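Workshop Tips: Budgeting for a Robot Arm on the Repair Bench

These notes cover the purchase of a small arm for computer teardown and board handling. They apply to a shop with one or two benches. Larger operations will have an integrator and a different set of problems.

Start with the task list
Write down each job the arm is expected to do, the heaviest part involved and the tightest gap the fingers must enter. A full-size server board with memory slots on two sides of the processor leaves little clearance for a finger. Measure with callipers on a real chassis and give the figures to the supplier in millimetres.

Budget by line, not by package
The quoted price normally covers the arm and controller. List the following separately:
Gripper and spare fingers
Mounting plate and fasteners
Wrist camera, bracket and cable
Anti-static mat, bonding lead and tester
Guarding or a light curtain, if the risk assessment calls for it
Freight, customs and electrical inspection
Operator hours for set-up

Yamila Orellana's worksheet for the Maltach bench put the last line at 200 hours for the first year. Her original estimate had left it blank.

Choosing the gripper
Compare finger shape and grip force before comparing brands. Parallel jaws suit drives and heat sinks. Angled or hooked fingers reach under an edge but take up more room near connectors. Ask whether the fingers can be changed with an ordinary hex key, and whether replacements are stocked locally. 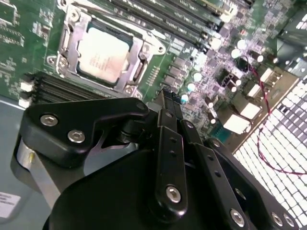
Confirm the minimum grip force as well as the maximum. Suppliers advertise the upper figure, and the lower one decides whether a plastic latch survives. If the data sheet omits it, request it in writing.

Grounding is a purchase item. Ask for the resistance from fingertip to base, and check it on delivery with your own meter. Dark plastic fingers are not necessarily static-dissipative.

Lighting
Allow for a diffused lamp on an adjustable arm. Bare metal and perforated panels throw glare into a wrist camera, and a matte backing sheet placed behind the chassis is a cheap correction.

Lease or buy
Elba Huenchumán of Girham recommends a short lease where the mix of incoming machines is unknown. Purchase makes sense once the same five chassis models account for most of the work. Read the return clause for wear on fingers and cables.

Spares and storage
Keep one set of fingers, one camera cable and a bag of the correct screws in a labelled drawer. Record the torque setting on the drawer label. The Toledo shop uses bin 431 for this and reorders when the second-last finger is fitted.

Before signing
Ask for a demonstration on your own scrap board, using your own lighting. Check the bench for sag under load, and confirm that the circuit is not shared with a heat gun or compressor.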